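Notes from the September visit to Cerberg, Haltuswood

Three of us from the office services team went over to Haltuswood to see how Cerberg runs its floor. We are moving to an open plan ourselves next year and wanted to see one that has been in use for a while. The visit was set for 60 minutes and ran to nearly twice that. Lai-ching Chu, the office manager, took us through it and answered everything we asked.

## Getting there

The train is the easier way. Haltuswood station is a ten-minute walk from the building, mostly along the canal. Two of us took the train and I drove, which I would not do again. Visitor parking is behind the building and the sign for it faces the wrong direction if you come from the highway. Sign in at the desk on the ground floor, take the elevator to four, and wait by the coat racks.

## The floor

Cerberg has 92 people assigned to the fourth floor. On a normal morning a little over half are in. There are no private offices. Quiet rooms are along the north wall and have to be booked, except for the two smallest, which are first come, first served. We looked into one. It had a desk, a chair, a coat hook and a door that closes properly.

Noise was lower than I expected. Carpet helps, and so does a rule that calls longer than a few minutes are taken in a quiet room. Lai-ching said the rule is followed most of the time and that the sales group is the exception.

The lighting was redone before they moved in. They kept the ceiling dark and put in a curved light strip and small round lights. I liked it. One of my colleagues found it dim near the lockers and said so, and Lai-ching agreed that the lockers are the one complaint she still gets.

## Supplies

Most of our questions were about supplies, and this is the part I would copy first.

Their old setup was a locked closet and a request form. The form had 183 items on it, many of which had not been ordered in years. Lai-ching cut the list down over one winter by leaving things off and waiting to see if anyone asked. Staplers came back. Desk calendars did not. Fax paper had survived on the form until then.

What is left sits in open cabinets at both ends of the floor. Paper goods and cleaning items are on the middle shelves, pens and tape above, and the heavy stuff (printer paper, drinking water) at the bottom. The shelf labels are large and plain. People take what they need and nothing is signed out. She checks the cabinets herself twice a week, early, before the coffee line starts.

Orders go to a wholesaler called Cheung, which delivers every other week. They used to order tissues 200 packs at a time to get a better price, and then had cartons under the stairs for months. Now the orders are smaller and the price per pack is a little higher. She thinks the space is worth it. We have the same problem with paper towels and I took a note of the order sizes.

## The shared tables

Besides the desks there are several large tables that belong to no team. People use them for spreading out work, for meetings that were not planned, and at lunch when the kitchen is full. The rule is that whoever uses a table wipes it down before leaving, and that tissues and wipes are kept within reach so there is no walk to the cabinet.

This seems to be the main thing that keeps the tables usable. Before that, wipes were only in the kitchen, and the tables got cleaned by the evening crew or not at all. Lai-ching tried spray bottles and cloths for a time. The cloths went missing and the spray left streaks on the white surfaces, so she went back to packets.

She prefers packets with a lid on top. The ones with a sticker flap dry out once the sticker stops holding, and in her experience that takes a week or two on a shared table. Small packets cost more per wipe, but they get finished before they dry, and they don't take up much room next to a laptop. 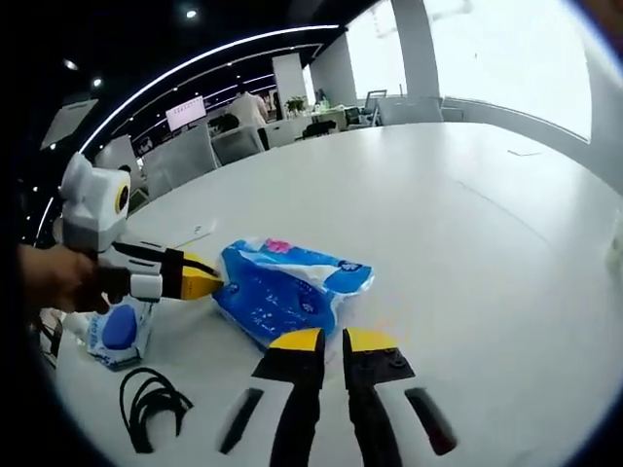
*One of the large white tables in the open office. The smaller white packet is the lidded kind.*

Cables are harder. Everyone who sits down at a shared table brings one, and some get left behind. There is a basket for lost cables by the printers and it was full when we passed it. We asked about power outlets built into the tables. They priced it and decided against it, as the tables get moved for events and the floor boxes are in the wrong places.

Paper gets left too. Loose cards and sheets are kept until the end of the day and then go into a tray marked with the table number. After a week the tray is emptied into the shredding bin. She has had only one argument over it.

## Kitchen

We finished in the kitchen. Two dishwashers, one always running and one always being emptied, at least in theory. The coffee is from Usari and was good. Mugs are all the same plain white, bought in one order, and personal mugs live in lockers. I doubt our people would accept that.

## For our own move

- Go through the supply form now and drop what has not been ordered this year.
- Open cabinets at both ends of the floor, no sign-out.
- Wipes and tissues at every shared table, small packets with lids.
- Ask facilities about floor boxes before the table layout is fixed.
- Numbered trays for left-behind paper. Decide who empties them.
- Check the light level at the lockers.

Lai-ching has offered to send her current supply list and a copy of the floor plan. I will put both in the shared folder when they arrive. She would also like to see our place once we have moved, probably in the spring.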